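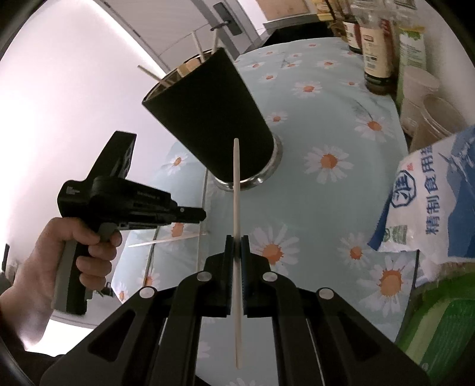 How many sticks should I run before I decide which grip pads to keep?

Plan on 16 per pad set, picked up one at a time, with the same person on the trigger throughout. Fewer than that and you are mostly measuring your mood.

5.3 Comparing pads on the hand-held gripper

Allow an evening. The Fosatik sheet says half an hour, and the Fosatik sheet was written by someone with three hands.

Before you start: fit the pads as in 5.1 and zero the jaws as in 5.2. Put a holder with chopsticks in it on the table, within easy reach. A patterned cloth is fine, and flowers give the camera something to hold on to. Plain white cloths gave Toon Hendriks a week of drifting tracks and a poor opinion of laundry.

1. Switch on the controller and wait for the steady light. The blinking light means "soon," in the same sense a plumber means it.

2. Squeeze the trigger all the way and let go. Both jaws should move by the same amount. If one lags, go back to 5.2.

3. Close the jaws on one wooden chopstick, held upright, near the middle of the pads.

4. Lift it clear of the table and hold for a slow count of five.

5. Tilt the gripper to each side. Write down "held," "turned" or "dropped." Els Segers used to write "sort of." Please don't.

6. Put the stick back in the holder, thin end up, and take the next one.

7. When the set is done, swap the pads and start again from step 2.

Note: A chopstick that turns in the jaws counts as turned, even if you caught it in time and looked very calm about it.

Note: With two people working side by side, give each gripper its own log. Merging them later cost us one Saturday and most of a friendship.

CAUTION: Keep fingers away from the pivot pins while the trigger is moving. The linkage is stronger than it looks.

CAUTION: Do not oil the pads. The Bumen pads swell, and the Lambrechts pads simply let go of everything.

Pads wear. Check them every 100 picks and replace them after up to 230, or as soon as the ribs feel smooth under a thumbnail. Log the swap under 5.6.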